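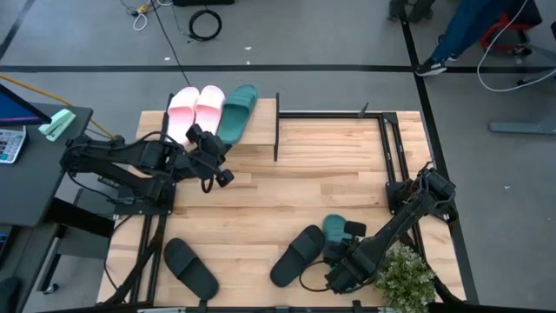 My working life has shrunk to the size of a shoe rack. I used to tell people at parties that I was in automation, and they would ask whether I was going to take their jobs. Now I tell them I collect examples for a learning system, and when they ask examples of what, I have to say slippers. Pink ones, black ones, teal-green ones. Two arms bolted to a butcher-block table, three slides in a row on the shelf with their toes pointing away, a green one standing on its heel in the right gripper, two black ones still waiting their turn on the wood. It is the kind of job a tired parent does with one foot on the way to bed. We have given it a month.

The task is called Gratness, after a typo in a spreadsheet that no one had the heart to fix. Gratness asks that every slide on the table end up on the shelf, next to its mate, facing the same way. An operator moves the arms, the arms move the shoes, and the whole business is recorded and filed as one example. The target was 3,000 of them. As of 20/04/2026 we have 1,250 we would be willing to show to a relative.

I want to complain about the word "willing."

When people in my line write about examples, they write about how many. More is better, and a lot more is better still, and if the thing doesn't learn then you didn't have enough, go get some more. I believed this in January. I had a chart. The chart went up and to the right, and every afternoon I colored in another square with real pleasure, like a kid with a chore list. Then we trained on what we had, and the arm reached for a slide with great confidence and closed its fingers on the air next to it. It had learned our hesitation! Half of our operators stop just short of a shoe to think about it, and the machine, which was not thinking about anything, stopped just short of the shoe too.

So I sat down and watched recordings. If you have never spent a week watching strangers pick up footwear at arm's length, I can report that it changes how you look at people. There are pinchers, who go for the strap. There are scoopers, who try to get a finger under the sole and push the shoe halfway across the table doing it. There is a third type who straightens a slide that was already straight, because it bothered them, and then the machine learns to be bothered as well.
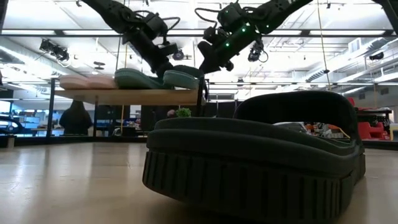 Slides on the platform, with both arms over the right-hand end.

The guidelines we started with came from a project called Naltel, which had done something similar with kitchen goods, and they were written by someone who disliked mess. Throw away any attempt with a fumble in it. Throw away any attempt where the operator changed their mind. Keep the clean ones. It sounds like good housekeeping, and I followed it to the letter for longer than I care to say.

What you get from that is a library of people being good at slippers. It is a pleasant library. It contains almost nothing about what to do when a shoe tips over, and shoes tip over all day long. I threw out 26 examples in one morning for that reason, and every one of them had a person in it noticing a problem and fixing it. I had been paying people to show the machine how to recover and then deleting the part where they recovered. My chart, meanwhile, looked terrific.

The opposite view has its fans. At Gimside, where I worked before this, the rule was that everything goes in, and the learning will sort it out. I have seen what that looks like too. Everything includes the attempt where somebody answered the phone.
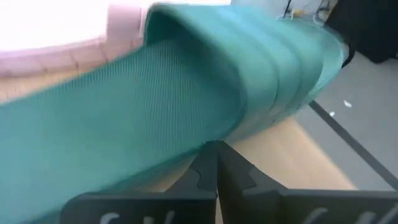 I have come down somewhere in the middle, which is where people end up when they have been wrong in both directions. Keep the fumble if it gets fixed. Toss it if the operator just gave up. And before you decide either way, look at the view from the wrist, since that is a lot of what the arm has to go on. From down there you don't get a tidy row on a shelf. You get two dark fingertips and a big blurred slab of ribbed teal going corner to corner, with a strip of table showing through the gap. Take a few hundred of those and ask yourself which ones you could act on. I couldn't act on most of them, and I know what a shoe is.

That exercise did more for my judgment than any guideline. A recording that looks graceful from across the room can be mush up close, with the gripper's whole approach lost in smear. A clumsy one can be perfectly readable if the person slowed down at the right moment. We now ask operators to slow down near the shoe and to go as fast as they like everywhere else, and our hourly count dropped, and I had to explain the drop to people who also have charts.
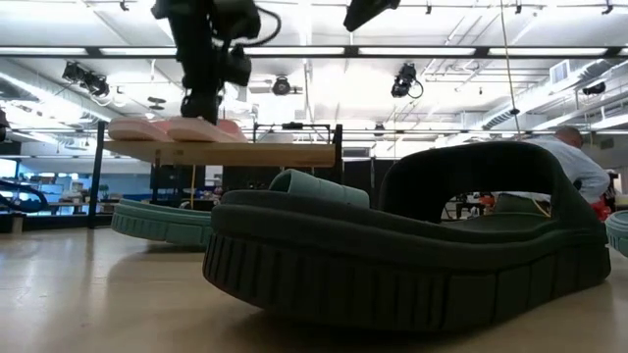

They were decent about it. They did ask whether the remaining examples could be made up by copying the good ones and shifting the colors a bit, and I said sure, in part, and then spent the drive home to Jurčo regretting it. I'm fairly certain that a pink slide recolored green teaches you about green. It doesn't teach you about the operator who came at it from the wrong side and worked it out.

What I would like, and will not get, is for someone to report their examples the way a decent cook reports a recipe, with the part where it stuck to the pan left in. Tell me how many you threw away and what was in them. Tell me who did the moving and whether they were on their first day. I have read 13 write-ups this spring on tasks a lot like ours and exactly one said what got cut, in a footnote, in smaller type than the acknowledgments.

Ours will say. It will also say that the black slides are harder than the pink ones, and that we don't know why yet. My money is on the straps.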